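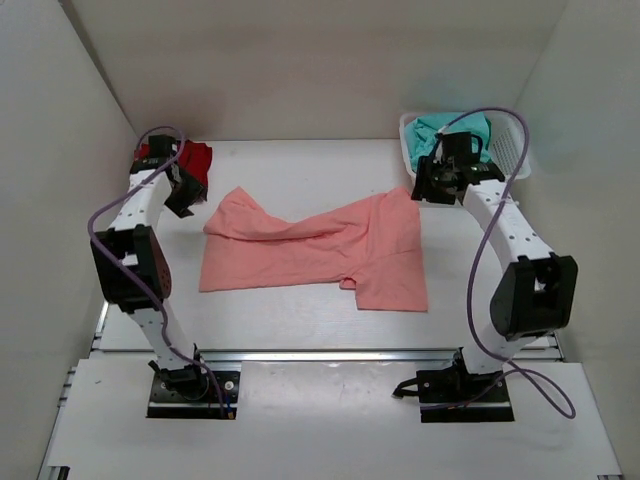 WASTPORT, 13 December 2021

Wastport laundry chain says it will stop shrinking jumpers, or at least pay for them

Gerka, the family laundry that has been washing Wastport's clothes and occasionally resizing them, is bringing in a written promise for its customers in February. Anything that comes back smaller, greyer or pinker than it went in will be paid for within 3 working days, without an argument at the counter.

The promise replaces the present policy, a laminated notice asking customers to "please be reasonable". Customers have not always felt that this applied to them.

"My grandfather's view was that wool shrinks and people should know that," said Hermenegildo Solís, managing director of Gerka. "He held it for a long time and lost a good many customers by it. I'd like some of them back."

The firm looked through its complaints book before settling on the wording. The book holds 1463 entries, the longest of which runs to four pages and concerns a christening gown. Colour run was the most common grievance, followed by missing buttons and, some way behind, the music in the Beltrán Street shop.

Payments will be capped at £200 an item. Wedding dresses, curtains and anything described by its owner as "probably fine on a hot wash" are covered by separate terms, which can be read in either shop by anyone with a free afternoon.

Gerka is also launching Grevovon, a collection service for customers in the old town, where parking has been difficult since the streets were laid out in 1778. Bags left out by eight in the morning will be returned the following evening, folded. Ironing costs extra, as it always has.

The music in Beltrán Street will stay.

ENDS

Press enquiries: Hermenegildo Solís, Gerka, Beltrán Street, Wastport. Please ring after ten, when the first load is out.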